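How to Remove Old Coffee and Tea Stains from Metal Cups

By Laine Navickas

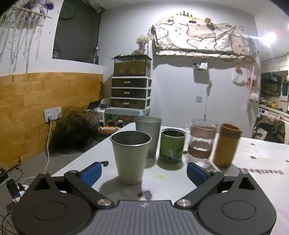 A steel tumbler and a taller gray metal cup on a white table.

Metal cups are strong, but after many months of tea and coffee they become brown inside, and water begins to have a strange taste. Normal dish soap does not help much. I use the following method at home since January, and it needs only baking soda, hot water and a soft brush.

What you need

– baking soda, 2 tablespoons for each cup
– very hot water
– a bottle brush with soft hair
– white vinegar, only for lime spots
– a clean dry towel

Step 1. Wash the cup with dish soap and rinse it well. If it has a lid, take out the rubber ring and wash it separately.

Step 2. Put the baking soda in the cup and pour hot water slowly, almost to the top. It can make foam, so stand the cup in the sink. Do not close the lid.

Step 3. Leave it for one hour. For very dark stains I leave it overnight.

Step 4. Brush the walls and the bottom, then pour out the water. Most of the brown layer should come off easily. If a ring stays near the rim, make a thick paste from soda and a little water and rub it with your finger.

Step 5. For white spots from hard water, fill the cup with one part vinegar and three parts water and wait 20 minutes. Rinse two times.

Step 6. Dry the cup with the towel and keep it open until the next day.

What to avoid

Please do not use steel wool or chlorine bleach. The first one leaves scratches, and the second can damage the metal. Painted cups need more care on the outside – a wet cloth is enough there. Also do not soak a cup with double walls under water, it can get in through the bottom seam.

My neighbor Sarmīte Mägi asked me if lemon juice can replace the vinegar. Yes, it can, but you need the juice of two lemons for one cup.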